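Speaker notes - "Before you sign for the robot"
Ilemier operations meetup, Friday slot, 30 minutes with questions

Open cold, no jokes. Ask for a show of hands: who has been shown a humanoid demo this year? Then ask who was handed a full budget along with it. Wait for the hands to go down.

Say where I stand. I do equipment planning for Plotholm, furnished rentals, 400 units. My job is to find the costs that aren't in the quote. I have no robot to sell and I'm not sure I want to buy one.

The task we picked is dull on purpose. Shoes and slippers on a rack, in a furnished room. Turnover crews do it at every unit and they hate it. If a machine can't earn its keep on the dull stuff, I don't care what else it does on a stage.

Start with the hands. People look at the arms and the price of the arms. I look at what wears out.

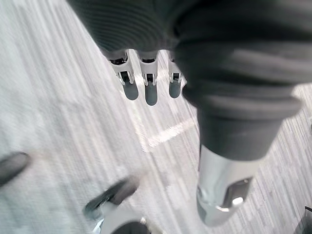
Slide 3. Knit covering, metal segments, rubbery fingertips.

Ask the vendor three things about this slide. What does a fingertip cost? Who changes it? Is the fabric a spare part or a service visit? Kang, who quoted us, had an answer for the first one only. I put the other two in the budget as guesses and marked them in red, and finance asked me to take the red out. I left it in.

Slow down here. The next part is floor space and people, and it's where most plans I've read go soft.

The quote had one line for the machine and one for "setup." It had no line for staff time. So when somebody tells you a robot replaces an hour of work, ask how many hours a person spends on their feet next to it.

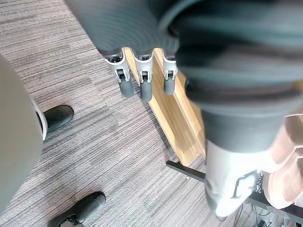
Put that person in the spreadsheet. Full wage, full shift, until you have a signed number that says otherwise. I used 200 hours for the first year and was told I was being unkind. Fine. Show me your log and I'll change it.

Cables too. Who routes them, who moves them when the furniture moves, and does your insurer want to hear about it? Ours did. Ask early.

Now the part they will call a success story. Be fair to it - reaching down to a low shelf is not easy, and I don't want to sound like I think it is. 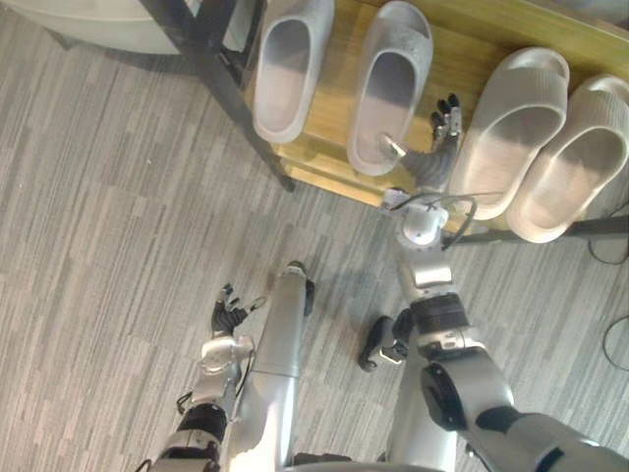 Slide 6. Right hand at the second slipper, left hand over the carpet.

Talking point: you're paying for two arms. Find out how often your job needs both. For a rack like this I would want a price for one arm on a stand before I signed for legs. Drilness makes us price the cheaper option on every purchase over a certain size (that's our planning template, people will ask) and I have never been sorry.

Second talking point: speed. Please don't accept a video as a rate. Ask for full cycles, start to finish, with the fumbles left in. Our test plan calls for 1,165 placements before we talk about a second unit. Kang thought that was a lot. A crew does nearly that many without anyone writing it down.

Mixed stock matters as well. Footwear comes in different shapes, and each new shape may mean more setup time. Get it in writing whether that time is billed.
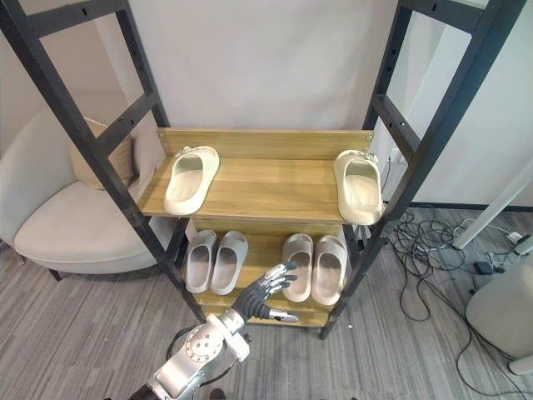 Slide 7. Clogs on the upper shelf, slippers below, hand at the right-hand pair.

Leave this one up while I go through the budget lines. Read them out, don't rush:

Machine, lease or buy
Spares for the hands, one year
Staff time beside it
Setup for each new item or layout
Cabling and power
Insurance change
Getting it out again if you cancel

That last line gets a laugh every time. Ours was missing from the first draft of the contract and it took two calls to get a figure.

If asked whether we're going ahead: a lease, one unit, with a review in October. If asked whether I think it will pass: I don't know, and the budget assumes it won't.

If short on time, skip the Drilness bit and go straight to the list. Handout is the blank version of the sheet. Leave copies by the door.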